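Bench notebook, Wikbridge workshop
2022-01-01
Peg board, multi-finger hands against the old parallel jaws
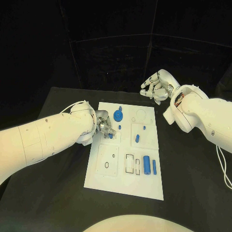
Building empty over the holiday, so a good chance to run the bench all day without sharing the network. The aim was to settle whether the fingered hands are worth keeping on for the Vumari job or whether we go back to the parallel jaws we ran in September. Same board, same blue parts, same dark tabletop, black backdrop up behind to keep reflections out of the head camera.

Setup. Both arms on, fingered hand on each. Left hand does the picking and placing. Right hand parked open over the far side of the table and left there, apart from the last block of runs. Controller is the Mac Carthaigh unit with the firmware we had before the break. I did not update it. Loop rate 500 Hz on the arms, hands slower on their own bus.

Ran 200 placements with the left hand, small pegs only to begin with. I'd rather have the small ones sorted first, the thick cylinder was never a problem with either gripper.

Notes as I went:

Pinch on the small peg is good once the fingers are down. Thumb and first finger close at slightly different speeds and the peg tilts a little as they meet. With the jaws you don't get this, both sides arrive together. Slowing the close to 70 per cent mostly cured it. Going slower than that gained nothing and made the whole run drag.

The curled fingers get in the way of the head camera. When the hand comes down over the upper left plate the camera loses the slot at just the wrong moment, and the last bit of the move is done blind on the stored position. The jaws are narrower and leave a better view. Tried coming in with the wrist turned further out. Better view, but the arm then runs close to its joint limit and the controller starts complaining. Left it at a halfway angle for now.

The round part with the knob is where the hand wins. It takes the knob from above with three fingers and centres itself. The jaws needed to be lined up properly or they pushed the part sideways across the board. No dropped round parts all day.

Misses. Four clear failures in the 200, all on the small pegs, all on the final drop and not on the pick. Two I put down to the camera being blocked. One was my own fault, I nudged the board while reaching for the mouse and didn't re-register it. The other I can't explain. The log shows nothing odd on finger current.

That is worse than the jaws on small pegs and better on everything else. I have not got a fair number for the jaws on the round part because we gave up counting in September.

Cables. The white cable at the left wrist loops over the top of the arm and wants shortening or a clip. It has not caught on anything yet but I kept watching it. Right wrist joint is still partly open with the red wires showing. Please don't run that arm at full speed until it is closed up — the cover screws are in the tray by the Lekby power supply.

Last block, right hand brought in for handing over. Only tried it a few times. Left picks, right takes, right places on the right-hand plate. The handover itself is fine at low speed, but the two hands disagree on where the peg is by enough to matter. That is a calibration job and I wasn't going to start it at the end of the day.

To do:
Fix the board down. Double-sided tape will do.
Redo hand-to-camera calibration on both sides.
Close the right wrist.
Repeat the small pegs with jaws on the left arm, same controller settings, same count, so we can compare properly.
Ask Vumari what their smallest part is. If it's no smaller than our pegs then the fingered hands will probably do.

Logs are on the shared drive under today's date. The first few runs have the wrong gripper name in the header, ignore that.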